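Members > Newsletter > Food Share News

Harvest supper and the grape swap – what you need to know

Quick one this month, I'm writing between shifts so excuse the state of it. Main thing first. The supper is back at the Laskowska hall, same long tables, same kitchen with the one good oven. Doors at six. Food at half past, or whenever the potatoes say so.

Tickets are on sale at the Clellstead store, at the counter by the bread. 100 seats and no more, the fire people were very clear last year. If you put your name on the paper list at the spring meeting you still need to come in and pay, the list was only for interest. Sorry. I know some of you thought that was it.

Bring a dish if your last name starts A to M. Salads and sides please, we had nine desserts last time and one bowl of rice. N to Z bring fruit, cheese or something to drink. Label anything with nuts. Label anything with meat. Put your name on the bottom of the dish with tape or it goes in the lost box with the others, and there are some very nice casserole lids in there that have been waiting since December.

Now the grapes. The swap table runs again alongside the supper. Bring what you have from the yard or the windowsill – grapes, early berries, rhubarb, jars from last fall – and take home the same amount of something else. No money changes hands. Bags are fine, boxes better. Homa Nouri will be on the table for the first hour and then she wants to eat, so come early or be ready to weigh your own.
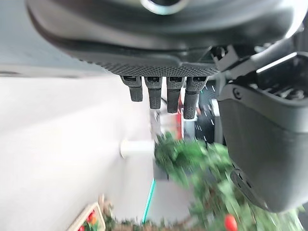
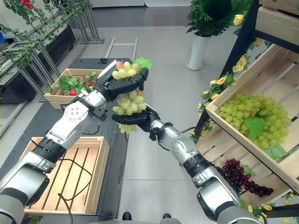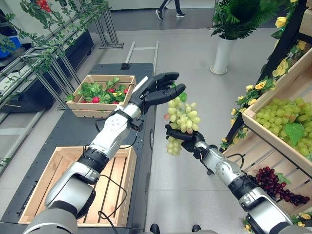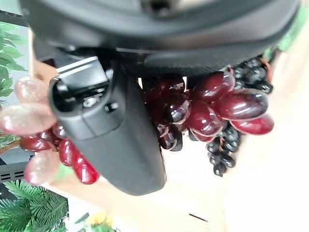

Pale green grapes in the second and third pictures.

Iwona Pawlak
Newsletter editor, Clellstead Food Share

A few of you asked about keeping grapes once you get them home. Short version. Don't wash them until you're going to eat them. Pick out anything soft or split. Leave them on the stem, back of the fridge, in a bag with holes in it. They pick up smells so keep them away from onions. Mine go two weeks easy, sometimes longer. If they start to wrinkle, roast them with a little oil and salt and put them on toast with soft cheese. Or freeze them on a tray and then bag them up, the kids eat them like candy (cut them lengthwise for the little ones, and not frozen for the little ones please).

Cooking demo is at seven in the side room. Vinegar pickles, done in ten minutes, and that includes grapes if you've never tried it. Half vinegar half water, spoon of sugar, a mustard seed or two, pour it over hot. Next day they're ready. Good with cold chicken. Recipe sheets by the door, take one, leave some for others.

Other bits.

Bulk order. The Gerolen flour is in, 500 pounds of it, and it's sitting in the back hall where I keep walking into it. If you ordered, please pick up this week. White bags are bread flour, brown bags are whole wheat. Check the tag for your name before you load teh car. The oats are late. I called Bistine on Monday and they said the truck, and then something about the truck. Will post a note at the store when I know more.

Dues. Second half is due by the supper. Cash or check, envelope in the box, name on the envelope. Three envelopes in there right now with no name on them, so if you've paid and your card hasn't been stamped, one is probably yours.

Membership is at 577 households as of this morning, which is the most we've had. Welcome to the new people! Come find one of us at the supper, we have the green aprons on. Orientation is short and there's coffee.

Jars. We need pint jars, with or without lids. Not the tall pasta sauce ones, the lids don't fit anything. Crate is under the stairs.

Rides. If you can give a ride from the Clellstead side, or need one, write it on the sheet at the counter. We have 2 drivers so far and need more then that. The last bus back leaves pretty early and I don't want anyone standing out there with a casserole.

Cleanup crew eats first next time, thats the new rule. Sign up on the same sheet, other side. Bring your own dish towel if you have one, ours are a disgrace.

Recipes for the next issue – soups and beans please. Keep them short. Handwritten is OK if I can read it. Drop them at the counter or give them to me at the supper, but not while I'm carrying something.

Have to run, more next month.

Contact the newsletter | Copyright Clellstead Food Share | Back to top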